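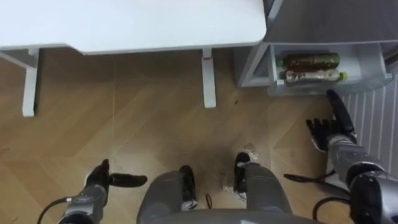
Step 3. Clear the floor before you level the desk

1. Pick up every scrap of wrapper and packing first. I skipped this on my first Irkomby desk and a crumb under one leg had it rocking for weeks.
2. Sweep along the plank seams – grit loves a herringbone floor.
3. Lay any bottles on the low shelf with the caps screwed tight.
4. Now press on each corner of the desktop and adjust the feet.

Note: I leave a hand's width between desk and shelf so the broom fits.

Caution: never drag the desk. Lift it!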